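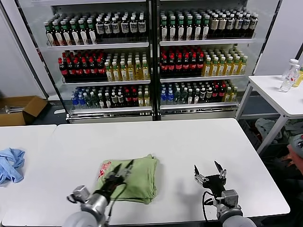 Line drying indoors, second winter of numbers

I moved into the flat on Mendberg with no dryer hookup and no yard, so all laundry dries in the back room. Last year I posted my impressions of how long things took. Tarek Rawashdeh wrote to say that impressions were not worth much without humidity readings, and he was right, so this year I logged it properly from the first cold week through the end of March. I only got the spreadsheet cleaned up this summer.

The setup first. The back room is on the north side, has one window, one radiator under the window, and a door that doesn't seal well at the bottom. The rack is a folding floor model with two tiers. I keep it parallel to the long wall, a forearm's length away. A cheap hygrometer hangs from the rack on a string, level with the upper tier, and a second one sits on the bookshelf across the room. They disagree by three points of relative humidity when placed side by side. I subtracted three from the bookshelf unit and left it at that. If you want better you can do the salt test in a sealed jar, but relative differences were all I needed.

For weight I used a luggage scale. Each load went into the same mesh bag straight from the washer, got weighed, got hung, and one cotton test towel was pulled off and weighed again at intervals. I called the towel dry when two readings 60 minutes apart matched. This is a crude end point. The scale resolves to ten grams, and a towel that feels dry to the hand still has some water to give up. It is at least the same crude end point every time.

Spin speed

The largest effect by a wide margin, and the one I had not bothered with last year. The washer defaults to a middle spin on the cotton cycle. Running a second spin on its own at the end took a visible amount of water out, enough that the bag was noticeably lighter on the scale, and the towel came off the rack the same evening when before it had stayed overnight. The extra spin costs a little electricity and a lot of noise. My downstairs neighbor, Mireille Qaisi, asked me politely to stop doing it late at night, so loads now go in after breakfast.

Denim gains the most from the second spin. Thin synthetics gain almost nothing. Linen comes out with hard creases if it sits in the drum afterward, so take it out promptly.

Moving air

A small desk fan on its lowest setting, on the floor, pointed along the rack so the air runs between the rows. Pointing it straight at the front row dried the front row and did little for the row behind. Along the gaps was better in every trial I logged. I tried it on high for a week and saw no difference I could separate from noise, so low it is.

The fan also pulled the two hygrometers closer together. Without it, the one on the rack read well above the one on the shelf for the first several hours, meaning there was a pocket of damp air sitting in the clothes and going nowhere.

Heat

Less useful than I assumed. Turning the radiator up with the window shut raised the temperature and the towel dried a bit sooner, but the moisture had nowhere to go and ended up on the window glass. I wiped it off with a cloth each morning, and by February there was a gray line of mildew on the lower sash seal. It came off with diluted bleach. I would not run it that way again.

Venting

Jade Mottram's suggestion, left in the comments under last year's post: open the window fully for a short stretch and then close it, instead of leaving it cracked all day. I set a timer for 30 minutes after hanging and again before dinner. Humidity on the shelf unit fell quickly each time and climbed back more slowly. The room got cold, then recovered faster than I expected -- the walls and furniture hold most of the heat, and it is only the air being swapped. On rainy days the gain was smaller but still there, cold outdoor air being dry in absolute terms even when the forecast says it is humid.

Spacing

One empty rail between heavy items. Shirts on hangers from the upper tier, buttoned at the top only. Socks can go anywhere. I have seen people recommend folding towels over two rails to make a tent, and it works, but it uses up half the rack for one towel. With a full load I would sooner hang them flat and turn them once.

Dehumidifier

I borrowed a small compressor unit from Dayana Ayala for two weeks. It worked well with the door shut and a rolled towel along the bottom gap. It also hummed at a pitch I could hear through the bedroom wall, and the tank needed emptying once per load. If the room had no window I would buy one. With a window I gave it back.

What I haven't sorted out is the smell that synthetics pick up if they dry slowly. I suspect detergent residue more than drying time -- I cut the dose by half in the last weeks and it seemed to help, but I changed the spin setting in the same week, so the comparison is spoiled. Next winter I will change one of them at a time.

Fadi Smadi asked for the raw sheet. It's in a format only I can read at the moment. I'll relabel the columns and put it up once that is done.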